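Small Box Rebuilds › Office Desktops › Swapping the CPU in an old Dell – go for it or leave it alone?

Started by fudberg_rk
27 August 2026

fudberg_rk wrote:
Hi all! I finally got my hands on one of the ex-office Dells that Prenham library was clearing out, and I am way too happy about it. It's going to be the family computer in the hallway, so homework, recipes, photos, and the occasional game when I get the chair first. It came with the slowest processor they offered and I have a faster used one on the way.

I've done plenty of memory and drives but never a processor. The cooler came off more easily than I expected and now I'm staring at that little metal frame with the lever. What's the order of things? And how hard am I supposed to push that lever when I close it? I watched one clip where the guy winced.

Radomír

marcela_h wrote:
Welcome to the fun part! I love doing these, they're such tidy little machines inside and you get a real jump in speed for the price of a takeout dinner.

I've written this up for my brother before, so I'll just paste it and add the bits he got wrong.

1. Power cord out, then hold the power button down for a few seconds. Lay the case flat on a table with good light.

2. Take the cooler off, wipe the old paste from the processor with a lint-free cloth and a drop of isopropyl alcohol, and move any cables that want to flop over the socket. Dell likes a thick bunch of power supply wires in there – mine had the cable tie in exactly the wrong spot.

3. Unhook the lever, let it come up slowly, and flip the frame open. Leave it standing. Then lift the processor straight up by its edges and keep your fingers off whatever is underneath. With the frame up like it is in my picture you have a clear window to work in, and it's worth stopping for a second to see where everything goes. 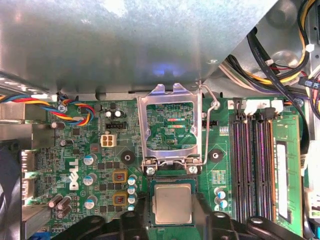

4. Find the small triangle on the corner of the new processor and match it to the mark at the socket. Check the notches too. Lower it straight down. No sliding, no wiggling, no "I'll just nudge it."

5. Close the frame, bring the lever down and hook it. It takes more force than feels polite and it may creak a bit. Normal!

6. A small blob of paste in the middle, cooler back on, screws a few turns each going corner to corner. Plug the fan back in!! (My brother forgot. The machine complained at him for an hour before he called me.)

fudberg_rk wrote:
This is fantastic, thank you. Printing it out. Is the creak really normal? I don't want to hear a 34 dollar creak.

flusport wrote:
Creak is normal. What I don't agree with is laying the case flat and doing it all in there. Take the board out. Always. On these small Dells you get the drive cage and the cables on one side and the side of the case on the other, and your hand comes in at a bad angle. It's ten minutes of screws and then you can see what you're doing.

I've done 411 of these for the school refurb project and the bent pins I've seen were nearly all from people reaching in past something.

marcela_h wrote:
411, wow! Respect. But for a first timer I'd still leave the board in. Taking it out means the front panel plug, every power plug, the memory and the back screws, and all of that has to go back in the right place. That's a lot of new chances to goof for someone who only wants to change one part. There's enough room around the socket if you tuck the wires away.

flusport wrote:
If you tuck the wires away, and if they stay tucked. I've had that bundle spring back on me with a processor in my hand. We'll have to disagree on this one.

pagano_e wrote:
I'm with Marcela for a single swap and with Kvido for a stack of them. How's that for fence sitting!

One thing missing from the list, and it matters more than either: check that the board's firmware knows the new processor BEFORE you open anything. Run the update with the old chip still in. I skipped this at the Papadakis workshop night in May and spent a lovely evening looking at a blank screen. Put the old processor back, ran the update, swapped again, and it came right up. So I can tell you the lever survives being used a few extra times.

fudberg_rk wrote:
Oh, that's a good one. I'm on a very old version, so that's tonight's job. Does the amount of paste matter much? I have a tube that says it's good for 2,000 applications, which I think is a joke.

pagano_e wrote:
Less than people argue about it. Pea, grain of rice, whatever. The cooler squashes it flat. Too little is worse than a bit too much.

marcela_h wrote:
Agree with the pea. And don't paste until the frame is closed, or you'll get it on your sleeve, the lever and somehow the cat.

Adding one more for you, Radomír. It shows how close the memory slots are to the socket, so if you have big fingers, pop the memory out on that side first. I skipped that in my list and I shouldn't have. The metal top of the processor throws back a lot of light too, so move your lamp until you can read the corner markings.

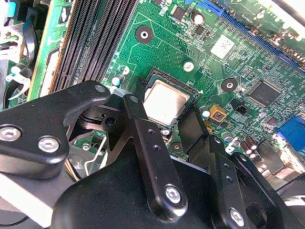 Marcela Halás
Moderator, Office Desktops

Also, to be fair to Kvido, looking at it again I can see why someone would want the board on the table. It does get snug near the slots. I'd still leave it in for a first go!

flusport wrote:
I'll take that as a half win. Pulling the memory first is good advice whichever way you do it.

Kvido

skala501 wrote:
Other Radomír checking in (Skála, I'm the 501 one). Did mine last night from this thread, board left in, memory out. The lever had me holding my breath but it hooked fine. Boots, sees the new processor, fan is quiet. My kids have already noticed that the drawing program opens faster, and they never notice anything!

Only snag was the cooler. I tightened one corner all the way first and the opposite one wouldn't catch. Backed them all off and went around again bit by bit like step 6 says. Reading helps.

fudberg_rk wrote:
Great to hear! Firmware update went through, by the way. Processor should be in the mail by now. Board stays in, sorry Kvido, but I'm borrowing a headlamp and taking the memory out. Will report back, creaks included.

flusport wrote:
Headlamp is a good call. Take a picture of the cables before you move any.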